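About Hallevbridge Deals

Hello and welcome! I'm Noémie, and I run Hallevbridge Deals, a little site about voucher codes, cashback and free trials that don't bite you afterwards. If you've ever sat at the checkout with that empty "promo code" box staring at you, you're in the right place.

I started it in September 2017 after I paid full price for a train ticket and then found a code for it in my inbox the next morning (I was cross for days). At first it was a spreadsheet I shared with my cousins. Then their friends wanted it, then people I'd never met were emailing to ask when the next update was coming, and I thought, right, this needs a proper website.

There are 2 of us now. I hunt for the offers and write most of the posts, and Tudor Ghiță tests the codes and keeps the site from falling over. He's a lot more patient than I am. If a code says "new accounts only", he'll read the terms right down to the bottom and tell you whether an old account with no orders counts as new. Sometimes it does!

What you'll find here is mostly supermarket vouchers, mobile top-up offers, cashback on bills and the odd bank switching bonus. We list the minimum spend and the end date wherever the shop gives one. We don't post codes that only work if you sign three friends up first, and we don't do crypto giveaways, so please stop sending them to us.
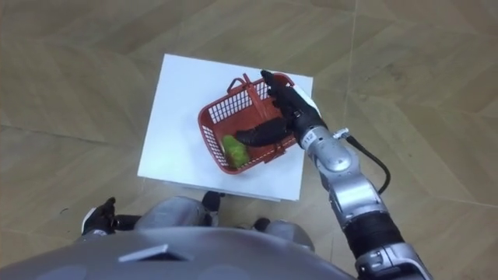

Margaux Bailly wrote in to say that she'd used the site for a year before noticing the expired codes were in grey, and could we please just move them to the bottom of the page. Fair point, Margaux, and they've been at the bottom ever since. Most of the good changes here started with an email like that, so do keep them coming, even the grumpy ones.

As of Sunday, November 3, 2019 we've had 1,739 codes on the site, and 233 of them are live today. The newsletter goes to 600 people, which still makes me a bit giddy when I press send. It's free, it comes once a week, and there's a link at the bottom if you've had enough of me.

How do we make money? Some of the links are affiliate links, so if you buy something through one the shop pays us a small commission and your price stays the same. Those links have a star next to them. Plenty of our favourite offers pay us nothing at all and they still go up, often at the top. Shops can't buy a better spot. A couple have tried, and Tudor wrote them very polite replies.

If a code doesn't work for you, check the capital letters first and have a look for a stray space at the end (copying from a phone is terrible for this). Still no luck? Tell us which code it was and what message you got, and we'll test it again, usually the same day.

You can reach us through the contact form or by replying to any newsletter. I read everything myself, normally with a cup of tea and far too many tabs open.

Happy saving!
Noémie Riviere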